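Phone case

A phone case is a fitted cover that protects the back and sides of a mobile phone. Most cases leave the screen open and have cutouts for the camera, buttons, and charging port. They are sold in a wide range of materials, colors, and printed designs.

Materials

Silicone cases are soft, flexible, and easy to grip. They absorb minor knocks well but tend to pick up lint in pockets and bags. Hard plastic cases are thinner and hold printed artwork more sharply, although they may crack at the corners. Many makers combine a firm back panel with a softer rim. The Stosier line, introduced in February for smaller phones, follows this pattern and is offered in 24 colors.

Fit

A case is normally made for a single phone model. The position of the camera is the most common reason that a case for one model will not fit another, even when the two phones are the same size. Raised edges at the front keep the screen clear of a flat surface when the phone is laid face-down.

Decoration

Plain cases rely on color and surface finish, with matte coatings used to hide fingerprints. Printed cases carry patterns, photographs, or cartoon figures. The designer Xiaoqing Jia produced 316 drawings for the Mikura series, of which six were chosen for the first printing.
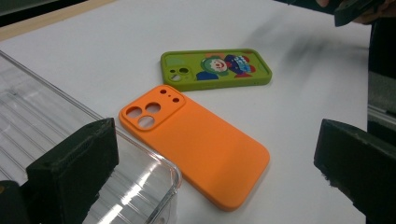 Artwork is usually arranged so that the camera opening does not interrupt the main figure. Designs may run along the length of the case or across it, and the rim is often given a color related to the panel.

Care and storage

Silicone may be washed with mild soap and should be fully dry before the phone is put back. Printed panels are wiped with a soft cloth. Spare cases are best stored flat. The Kadlec collection in Gretby, which holds 2,011 cases, keeps its silicone pieces away from direct sunlight to limit fading.

See also: Screen protector; Mobile phone accessories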